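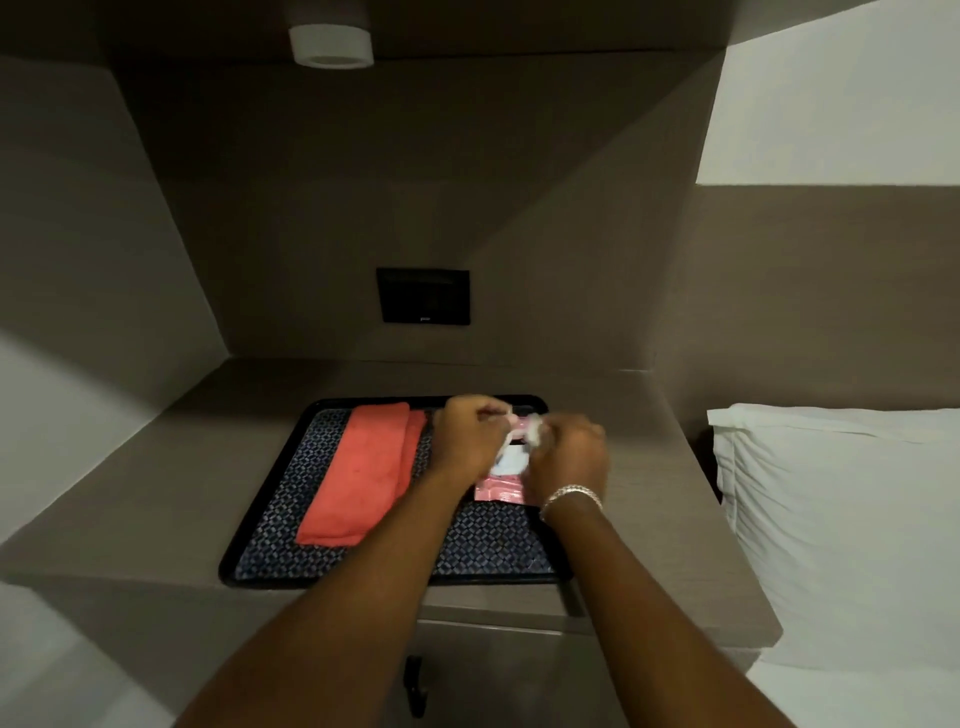
## Tips from the open day at Dorum: the tray and the shelf

On Tue 16 August I visited the open day of Kidex, where they showed how room work is prepared for their robot Sirilow. The robot learns from the work of people, so the most useful part for me was to watch hands. I wrote down what can be used also at home.

- Do the small things above the tray. If you open a packet over it, the wrapper falls on the mat and you take everything away together.
- Fold the towels lengthwise and put them side by side on one half of the tray. The other half stays for small items.
- A mat with a pattern is pretty, but a plain one shows crumbs sooner. Veronika Pálfi, our guide, prefers the plain one. I am not decided.
- Look at coloured towels in good light before you put them out. Small specks are easy to miss in the evening.

Ákos Szabó explained that the robot has the most trouble with thin wrappers. It can fold a towel in 14 steps, but a wrapper it often pushes in front of itself. He advised us to press one corner with a finger and lift the opposite one. I tried this at home with sweet papers and it goes well.

## The bin and the floor

Small bathrooms were the second subject. We were told that the robot needs some 60 seconds only to find the lid of a bin, and a person does it without looking.

- Put one hand flat on the lid when you work near the bin, so it does not slide on the tiles.
- Fold the used tissue small before you throw it away. It stays between the fingers and does not open on the way.
- Keep the bin close to the wall or partition, where no foot will kick it.

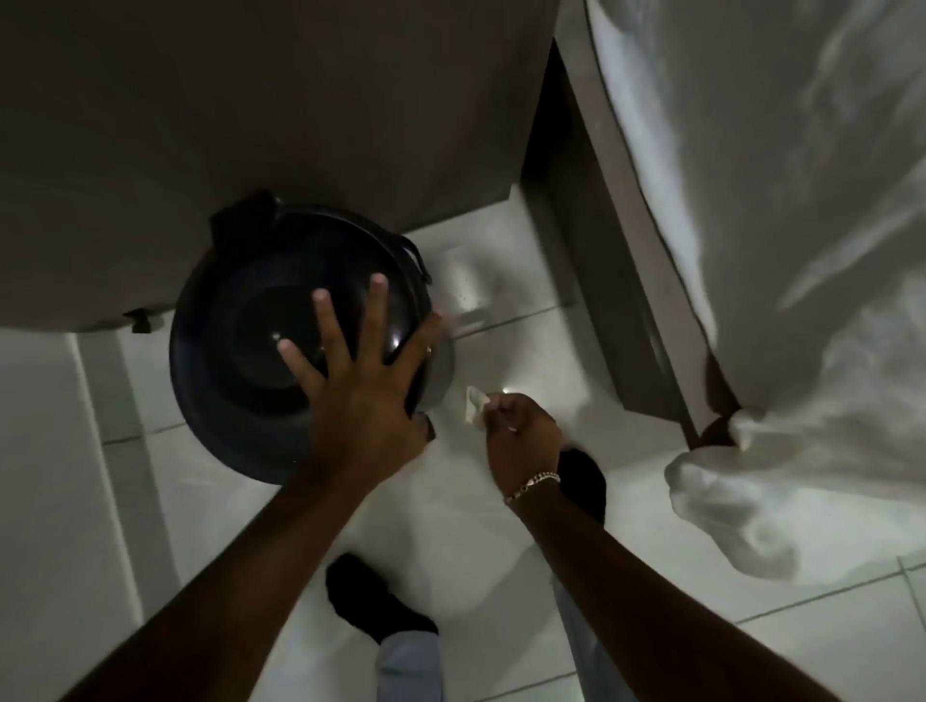

## What to bring next time

- Shoes which are good for standing. The tour is long and there are few chairs.
- A notebook. The leaflet from Dobos has only the prices of trays.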